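# 7 Wer überwacht die Haftorte? Besuchsmechanismen und ihre Grenzen

Der sechste Abschnitt dieses Buches hat die Rechte behandelt, die einer festgenommenen Person vom ersten Augenblick an zustehen. Dieses Kapitel fragt, wie von außen festgestellt werden kann, ob sie eingehalten werden. Im Mittelpunkt stehen unangekündigte Besuche in Polizeistationen, Untersuchungsgefängnissen und geschlossenen Unterkünften.

Als Beispiel dient durchgehend die Besuchsstelle der Hafenstadt Zindport. Sie nahm im August ihre Arbeit auf und verfügte zunächst über 31 Besuchsberechtigte. Im ersten Berichtszeitraum fanden 40 Besuche statt, bei denen 426 vertrauliche Gespräche geführt wurden. Die Zahlen sind klein, reichen aber aus, um die typischen Schwierigkeiten zu zeigen.

## 7.1 Rechtliche Grundlage

Das Fakultativprotokoll zum Übereinkommen gegen Folter verpflichtet die Vertragsstaaten, einen nationalen Präventionsmechanismus einzurichten. Dieser muss Zugang zu allen Orten erhalten, an denen Menschen die Freiheit entzogen ist oder entzogen sein kann. Der Begriff ist weit zu verstehen. Er umfasst neben Gefängnissen auch psychiatrische Einrichtungen, Transitzonen und Fahrzeuge für den Gefangenentransport.

Drei Befugnisse sind zu unterscheiden:

- der Zutritt zu allen Räumen der Einrichtung,
- die Einsicht in Register und Akten,
- das Gespräch ohne Zeugen.

In der Praxis wird die zweite Befugnis am häufigsten eingeschränkt. Im Untersuchungsgefängnis Vurnell etwa wurde das Haftbuch zwar vorgelegt, die Spalte mit den Uhrzeiten der Verlegungen aber war in einer getrennten Datei geführt. Erst nach schriftlicher Aufforderung wurden 1.566 Einträge nachgereicht. Ein Register ohne Uhrzeiten erlaubt keine Aussage darüber, wann jemand einem Richter vorgeführt wurde -- und gerade diese Frist ist in vielen Verfahren strittig.

## 7.2 Prävention und Einzelfall

Ein Besuchsmechanismus ist kein Gericht. Er stellt Zustände fest und gibt Empfehlungen ab, entscheidet aber nicht über Schuld oder Entschädigung. Beschwerden einzelner Personen leitet er mit deren Einverständnis weiter. Fehlt das Einverständnis, darf auch ein schwerer Vorwurf nur in allgemeiner Form in den Bericht aufgenommen werden.

Diese Trennung wird oft kritisiert. Angehörige erwarten von einem Besuch Auskunft über eine bestimmte Person, die Besuchenden dagegen prüfen die Einrichtung als Ganzes. Der Fall Tatlı, der in Abschnitt 7.5 ausführlich besprochen wird, zeigt die Folgen dieses Missverständnisses.
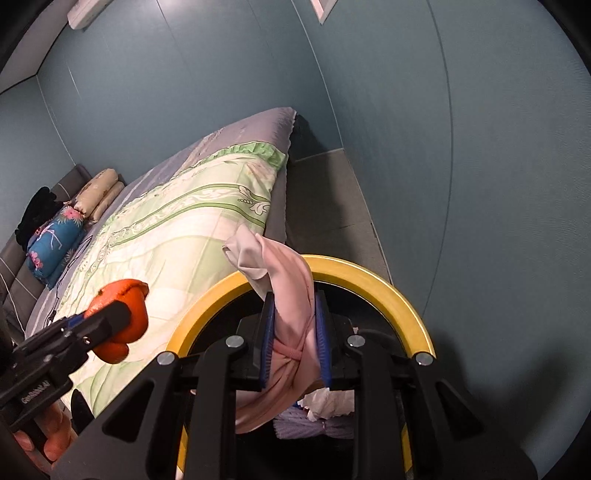 *Abb. 7.1: Blassrosa Stofftuch zwischen zwei Greiffingern mit blauen Auflagen, davor ein gelber Ring.*

## 7.3 Private Betreiber

Werden Unterkünfte von Unternehmen geführt, bleibt der Staat verantwortlich. Die Firma Vornix, Betreiberin einer geschlossenen Unterkunft am Stadtrand von Zindport, berief sich gegenüber der Besuchsstelle zunächst auf ihr Hausrecht. Ein solcher Einwand ist unbeachtlich, wenn die Unterbringung auf behördlicher Anordnung beruht. Die folgenden Abschnitte behandeln zuerst die Vertragsgestaltung, danach die Durchsetzung des Zutritts.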